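Mokura Recipe Swap Giveaway: Your Questions

Thanks so much for all the lovely notes since we opened the giveaway! Shona Cosgrove and I have been reading your family recipes over lunch, and it has made us very hungry. A few questions keep coming up, so I've gathered them here.

How do I enter?
Send us one recipe that your family makes again and again, along with a few lines about where it came from. Grandma's soup, your brother's odd chili — we want all of it. The form is at the top of the giveaway page, and you don't need to buy a thing.

What can I win?
First prize is a $682 gift card to spend in the Mokura shop. We also have 23 runner-up prizes, each one a Halico baking set.

When does it close?
Entries close at midnight Eastern on March 2, 2026. Please don't leave it to the last minute, as the form can get slow when everyone piles in!

Can I enter more than once?
One entry per person, I'm afraid, but everybody in your household over 18 is welcome to send their own.

Does the recipe have to be my own invention?
No, it can be handed down, borrowed from a neighbor or scribbled on the back of an envelope. Just please don't copy one straight out of a cookbook. 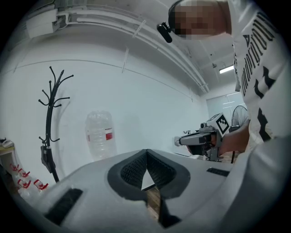 How will I know if I've won?
We'll email all the winners within seven days of the closing date, so do peek in your spam folder. If we don't hear back from you by the end of July, your prize goes to somebody else.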